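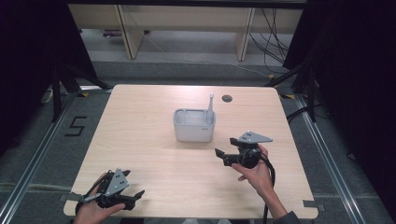

A small plastic basket with a tall upright at one corner, on a wood-grain tabletop

Print | E-mail
277 shares | 10 comments

Desktop basket

A desktop basket (also table basket or desk caddy) is a small open container kept on a table or desk to hold things that are used often. Most are molded from plastic in one piece, with four low walls and no lid. They are sold as office supplies, as kitchen goods and as bathroom goods, and the same basket is often found in all three parts of a store under different names.

Shape and parts

The usual shape is a rectangle with slightly sloping walls, so that empty baskets can be nested for shipping. The walls may be solid or pierced with slots. Solid walls are easier to wipe clean, while slotted ones let water and crumbs fall through. Where the plastic is thin and lightly colored the walls are often slightly translucent, and the contents show through as shadows.

Many baskets are divided. A divider may be a full wall reaching the floor of the basket or a shallow partition near the top. Divisions at the rim make places for small items such as clips, erasers or tea bags, and leave the main space below for larger ones. Loose dividers that slide into grooves were common on older models but tend to get lost.

Handles vary more than any other part. A swinging bail handle, like that of a bucket, folds down against the rim. A center handle is fixed and rises from a wall across the middle. A third kind has an upright at one corner or on one side, taller than the walls, usually with a rounded top. Lifting a full basket by a corner upright makes it tip, and makers of this type generally advise a second hand under the opposite side.

Materials

Polypropylene is the most common material. It is light, bends a little without cracking and stands up to dish soap. Polystyrene is clearer and stiffer but chips when dropped. Wire, bamboo and felt baskets are also made, though they are seldom divided at the rim. White, gray and pale blue are the standard colors for office use.

History

Baskets for the writing table were first made of wicker and later of wire. Molded versions followed once plastic housewares became cheap. In Treltdale, the Urkmont works made a divided basket with a corner upright under the name Ruvex, and the word is still used there for any basket of the type. The first catalog listed it as item 2287, in 2 sizes. Corrado Rinaldi, who drew the Ruvex, had earlier designed cutlery trays for Rizzi, and the shallow rim compartments were carried over from those trays.

The corner upright was first meant to hold a roll of labels. Buyers used it as a handle, and later printings of the catalog called it one. Vaida Org's short history of the works, "The Treltdale Molders," gives the output of the best year as around 277 baskets a day.

Use on tables

A desktop basket is normally set near the back of a table, where it can be reached without blocking the work area. On tables with a grommet hole - a round opening that lets cords pass through the top - the basket is placed to one side so that the hole stays clear. Grommet holes are usually close to the back edge, which puts the two in competition for the same strip of table.

Smooth laminate and varnished tops let a light basket slide when something is pulled from it. Rubber feet, a thin mat or a heavier item in the bottom all reduce this. Rounded table corners give less usable space than square ones, and a rectangular basket pushed into such a corner may overhang slightly.

Care

Plastic baskets are washed by hand in warm water. Ink stains can be lifted with rubbing alcohol on a cloth, tried first on the underside. Compartments at the rim collect dust and are best cleaned with a small brush. Baskets left in a sunny window turn yellow, and the upright, if there is one, becomes brittle where it joins the wall.

See also: Cutlery tray; Letter tray; Pencil cup; Shower caddy

Last updated: December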